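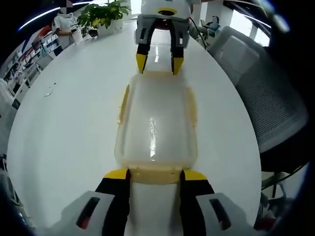 A translucent plastic food container on a white table.

Worar wants you to believe its rival's sparkling water tastes like a swimming pool. It has put that claim, more or less word for word, on 11 billboards in and near Jurbridge, with Penner named in large type.

The company's head of marketing spent most of an hour defending the idea to me. "People were already saying it," she said. "We just paid for the sign."

Which people? She pointed to a taste test held in June, in which 1,242 shoppers tried both drinks and most picked Worar. I asked who ran it. An outside agency, she said, hired by Worar. I asked whether the cups were the same temperature. She said she would check. As of October 4, 2019, I have not heard back.

Sales are the part she would rather talk about, up to a point. Worar's rose 8 percent over the summer, and she gives the ads full credit. The company also cut the price of a can and got into 5 new grocery chains over the same months. "You can't separate those things cleanly," she admitted when I brought it up. The press release manages to.

I wondered if spending this much money saying Penner's name might sell some Penner. "That's the old thinking," she said. Then, after a pause: "We did see a small bump for them in one market. We're watching it."

Next up is a spot aimed at Geltex, the sports drink. Worar doesn't make a sports drink. "Not yet," she said, and would not go further.

Penner has no plans to answer the billboards. A spokesman gave me one sentence by phone: "We thank them for the exposure."

Contact us | Copyright 2019, all rights reserved | Back to top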